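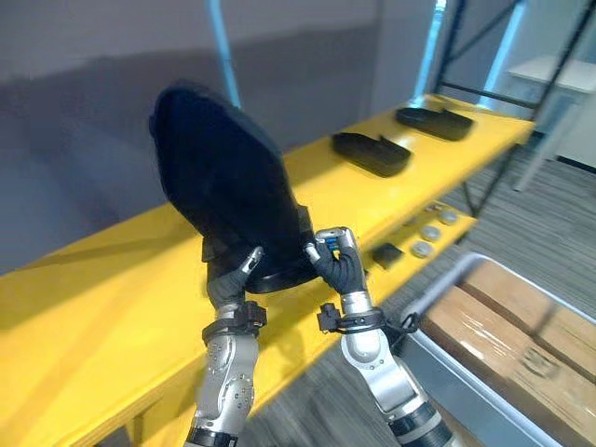
Murdo Galbraith wrote to me to say that baked bean pasties always leak, that he's tried them with every pastry in the supermarket, and that life is too short to keep scrubbing burnt tomato sauce off an oven shelf. He's half right, Murdo. They do leak if you spoon the beans in straight from the tin. I did it that way for years and ended up with four sad flat envelopes sitting in an orange puddle. But there's a fix, it's very easy, and I'm going to go through the whole thing slowly because I get asked for this one more than anything else I make (including the things I'm proud of, thank you very much).

The trick is to cook the beans down first. You want them thick enough to sit in a heap on a spoon and stay there.

What you need, for four pasties

1 tin of baked beans, the ordinary 400g size
1 sheet of ready-rolled puff pastry, 320g
100g mature Cheddar, grated
1 small onion, chopped very small
2 teaspoons brown sauce
Half a teaspoon of smoked paprika
A knob of butter
1 egg, beaten
Black pepper

Don't add salt. Between the beans, the cheese and the brown sauce you've got plenty.

The filling

Melt the butter in a wide frying pan over a medium heat and cook the onion until it's soft and just going gold at the edges. Ten minutes, give or take, and don't rush it – crunchy onion in a soft pasty is horrible. Stir in the paprika, let it sizzle for a few seconds, then tip in the whole tin of beans, sauce and all.

Now let it bubble. Keep it at a lively simmer and stir it now and then with something flat so it doesn't catch. What you're looking for is the moment when you drag the spoon across the pan and it leaves a clean track that doesn't fill back in. Some of the beans will break up, and that's good, they help it all hold together. Stir in the brown sauce and lots of pepper at the end.

Then spread it out on a plate and leave it to go completely cold. I mean fridge cold! Warm filling melts the butter in the pastry before it gets anywhere near the oven, and then you get a soggy bottom and a split side, and you'll be writing me letters like Murdo's. I usually make the filling the night before.

Stir the cheese through once it's cold. If you do it while the beans are hot it turns to strings and you can't divide it up.

Putting them together

Heat the oven to 200C (180C fan, gas 6) and put a baking tray in there to get hot. Take the pastry out of the fridge ten minutes before you want it so it doesn't crack when you unroll it.

Cut the sheet into four rectangles. Put a quarter of the filling on one half of each, leaving a good finger's width clear around the outside. It'll look a bit mean. Resist. Brush the clear edge with egg, fold the other half over, and press down from the filling outwards so you push the air out as you go. Then go round the three open sides with a fork, quite firmly.

Chill them for 15 minutes on a sheet of baking paper. Brush the tops with egg, then cut 2 little slits in each one for the steam. I used to do a single slit and lost a pasty out of nearly every batch, always through the corner. Two slits and I've hardly had a blowout.

Slide the paper onto the hot tray and bake for 28 minutes. I know that's a fussy number. At 25 they're a nice colour but the underneath is still pale, and at half past they start to look a bit tired. Ovens vary, so lift one up and have a look at its bottom. It should be brown and sound hollow when you tap it.

Leave them for ten minutes before you bite into one. The inside is like lava.

Things people have tried

Keir Niven swaps the Cheddar for Red Leicester and adds a chopped hot dog sausage to each. I was snooty about this until I ate one.

Craig Kerr uses shortcrust. It works, and it's tidier in a lunchbox, but give them 5 minutes longer and roll the pastry a touch thinner than it comes.

Spaghetti hoops don't work. I've had 3 goes at it, and by the time the sauce has cooked down enough the hoops have gone to paste. If anyone's cracked it, please tell me how.

A spoonful of chopped pickled jalapeños, patted dry on kitchen paper, is lovely. Curry powder in place of the paprika is lovely too, with mango chutney on the side.

Keeping and freezing

Baked ones keep for two days in the fridge. Warm them through in a hot oven for 12 minutes until they're piping hot in the middle. The microwave makes the pastry go like a wet flannel, though I've eaten plenty that way standing up in the kitchen.

To freeze, stop before the egg wash. Open-freeze them on a tray, then bag them up. Bake from frozen at the same heat for 40 minutes, brushing with egg and cutting the slits just before they go in – use a sharp knife and mind your fingers, frozen pastry is slippery stuff.

Any leftover filling goes on toast under the grill with a bit more cheese.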